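March 22, 2020
Shared shop, back bench. Ansel writing, Josefien on the laptop for most of it.

Picked up where we left the wrist in January. The new Clodirport servo is in and it's so much quieter than the old one! I had to open out the mounting holes a little (the drawing is wrong, I've marked it up in pencil) and the horn screw wants threadlocker before anyone runs it hard. Homing works from both directions now. I rewrote the homing routine from scratch, mostly out of spite.

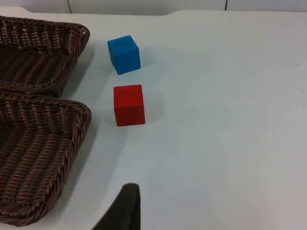 Speed limits were the next headache. I had the elbow capped at 600 in the Farías config and the wrist had no cap at all, so every move finished with a nasty little flick. Josefien spotted it in the log in a couple of minutes, after I'd spent most of lunch tightening belts. The wrist is capped now too. Our sort job stays as dull as we can make it: blue cube to one basket, red cube to the other, both baskets the same brown weave so the color check only has the cubes to worry about. I like those cubes, they're bright enough that even my lazy thresholds find them. The shadows next to them are soft and I've left the shadow filter off for now.

Reach is still the part I don't trust. The kinematics file has the forearm link from the first build, and we shortened it by 14 mm when we swapped the bracket. I changed the number in the main file and then found a second copy of it in the Arkuseo folder, which the planner was reading all along. Grr. Both match now, and I put a comment in so I don't do this to myself again.
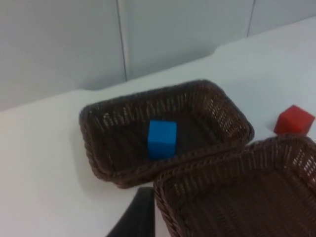

After that I redid the hand-eye calibration, 3 passes, and kept the last one. Encoder offset for the base is 1,662, written on tape on the controller box as well as here. If you re-home the base by hand, check it again please!

Still to do: strain relief on the wrist cable (it's a zip tie, I know), a proper stop switch mount, and lower approach heights for going over a rim. Josefien wants to try the Ustitz planner, and I said fine as long as she makes a branch first. Laptop charger is in the second drawer.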